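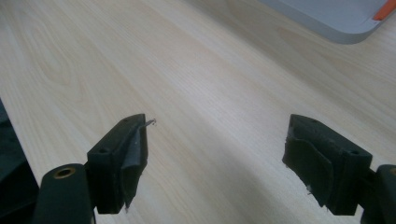
*Fig. 1. Gripper fingers over the bench. Note the creased pads and the frayed strands at their lower edges.*

## Session 5: what a gripper costs after you've bought it

Read the Koster quote before class. It gives 3,000 for a hand-held gripper and nothing for pads. Ask yourself who pays for those.

Things the quote leaves out:

- spare grip pads (Tasteck lists a pair at 39)
- fingers, if a mounting hole cracks
- somebody's hours to fit them

Hemant Sengar's plan for the Garavdale site put 800 a year against all of this. I think that's low - he took the pad life from the sales sheet, and the sheet doesn't say what was being picked up. Rubber on a smooth tabletop and rubber on sharp castings are different budgets.

"Maintenance-free" has no agreed meaning. Get the supplier to write down which parts it covers. If they won't, price the lot as consumables.

**For next time:** redo Sengar's table with pads replaced twice as often, then again at four times. Els Bakker has the spreadsheet. Work in pairs, one page, and show where each figure came from. "The rep told us" will be marked as a guess.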